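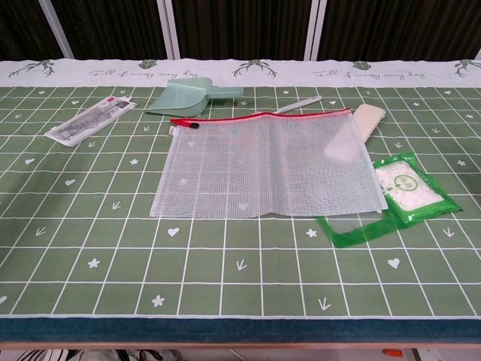 Small Things, One Pouch
Speaker notes — Laiba Virk
Saturday, November 19, 2022

Slide 1. Say hello, thank Fouzia Kazmi for the booking. Phones can stay on. Slides go out by email tonight.

Slide 2. Start with the question from the sign-up form: what do you keep in the drawer nearest your front door? Take a few answers from the floor. Wait for them, don't fill the silence.

Slide 3. The survey. We had 327 replies in February. The most common complaint was small items with no fixed place: pens, cables, packets, spare scoops. 62 people said they had bought something they already owned. Read out the one from the man with the tape measures.

Slide 4. Sorting on a table. Clear it first and put a cloth down. Everything from the drawer goes on the cloth, wrappers included. Empty wrappers go in the trash before anything else gets decided. Open food packets go back to the kitchen.

Slide 5. Why mesh. You can see through it well enough to know what's inside, and it lies flat when it's empty. A zipper in a strong color is easier to find in a bag. Mesh is no good for powders or grains — salt or sugar needs a jar or a closed bag. Somebody will ask about washing. Cool water, mild soap, hang it by the zipper end.

Slide 6. Two pouches per person. One for the bag, one for the drawer. Go slowly here, last time in Drelby I rushed it and got the same question four times.

Slide 7. Scoops. Keep a scoop with the thing it measures. If it has no partner, give it a week on the counter and then let it go.

Slide 8. Hands-on part. 2 to a table, ten minutes. Hand out the pouches and walk around. Fouzia takes the back tables. No lecturing while they sort.

Slide 9. Questions. If it runs quiet, bring up batteries and foreign coins.

Sign-up sheet for the next session is by the door. Collect the pens.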